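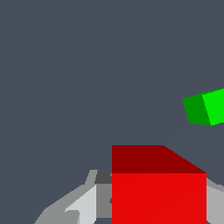 Gripper view, red cube between the fingers

Home > Forum > Simulation > Reviews
Filed under: Paid software, arms

mpeltonen_h: I have tried the Luron cube kit since January. It costs 80 euros. The gripper view is very plain, but it runs well on my old laptop. Has anyone compared it with Nelitz?

bartosz_c: Nelitz has better light. In Luron I miss the shadows.

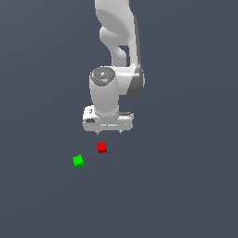 Same kit, outside view, gripper open

macarena.a: I do not agree with Bartosz. For two cubes I need no shadows. I made around 200 runs without a crash.

bartosz_c: For learning, yes. For 80 euros I expect more.

Recent threads
- Cedbridge licence renewal
- Leinonen arm: error 648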